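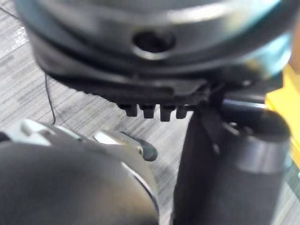
News > Company News > Press Releases

Stiton Opens Its Repair Counter to Walk-Ins, Starting This March

I've been wanting to write this one for a long time, so forgive me if I go on a bit! Starting in March, the repair counter at Stiton will take walk-ins, six days a week, no appointment and no membership card. We'll be closed on Sunday, same as always.

If you've only known us as the mail-in place for sewing machines, that's still us. Last year 913 machines came through our doors in boxes, some of them packed beautifully and some of them, well, rattling. But people kept calling to ask if they could just drive over and drop one off, and I kept having to say no – we didn't have a front room, only a loading door and a very steep ramp.

Now we have a front room. We took over the old Gitano fabric store next door when it came up for lease, knocked a doorway through, and kept the long cutting table (I fought for that table). Bring your machine in, set it down, and one of our 5 repair techs will look it over with you standing right there. A basic cleaning and tension adjustment is $80. A full service, including timing and a new belt if it needs one, is $180. We'll call before we do anything that costs more than that.

We're also bringing in two lines I'm really excited about. Jiswood makes the replacement cabinets and extension tables people are always asking us for, and Nyamweya is sending us thread on big cones in more colors than I have shelf space for. Both will be on the floor when we open.

A few practical things. Please bring the foot pedal and power cord, even if you're sure they're fine. Take the needle out before you travel. Parking is behind the building, and the old ramp is now for deliveries only, so come around to the front.

Mail-in customers, nothing changes for you. Same address, same form, same prices as the counter, and return shipping is still on us for a full service.

The counter opens at 9 a.m. and we'll have coffee on. Reporters and quilting guilds who'd like a look around before then can call the shop and ask for the front desk.

Related items
Mail-In Repair Form and Packing Tips
Nyamweya Thread Color List
Stiton Extends Its Repair Guarantee
Jiswood Cabinets: Sizes and Finishes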